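Cleaning and Storing Light Stands 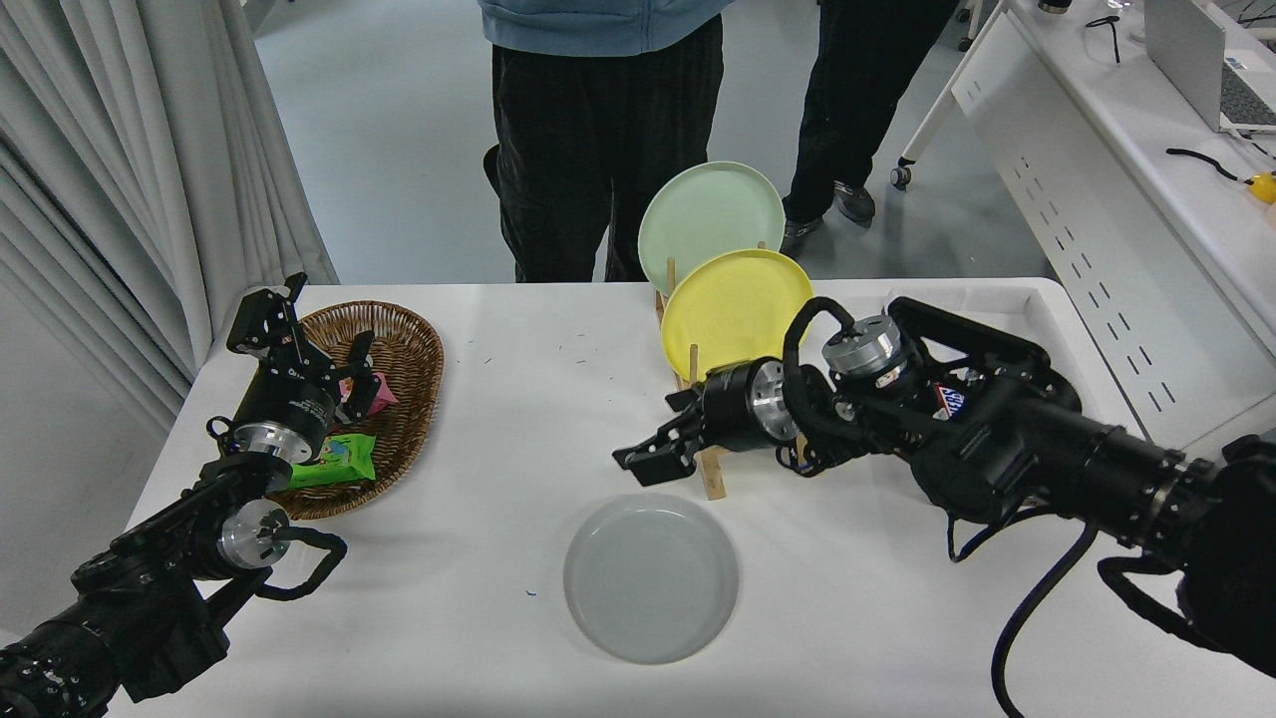 Most light stand failures start at the clamps. Grit works its way between the collar and the tube, the user tightens the knob harder to compensate, and the collar eventually cracks. Cleaning takes a few minutes per stand.

Extend every section fully and wipe the tubes with a damp microfiber cloth, then a dry one. Do not use spray lubricant on the tubes. It attracts dust and lets loaded sections creep downward. A stiff nylon brush clears the threads on the locking knobs.

Air-cushioned stands need one extra check. Raise the center column, release the clamp and let it drop under its own weight. It should sink slowly. A fast drop means the seal is worn or the column is dented — replace the section before mounting a heavy head.

After use on a beach, rinse with fresh water and leave the stand open overnight, upside down, so the leg tubes drain.

Store stands collapsed with the knobs backed off a quarter turn. Constant pressure leaves flat spots in plastic clamp inserts. Spigots and adapters go in a separate pouch; loose in the bag they scratch the tubes.

Sandbags should be kept off concrete floors in winter. Check the seams in November and restitch any that have opened.

Page maintained by Inmaculada Carrasco, Skaletti rental desk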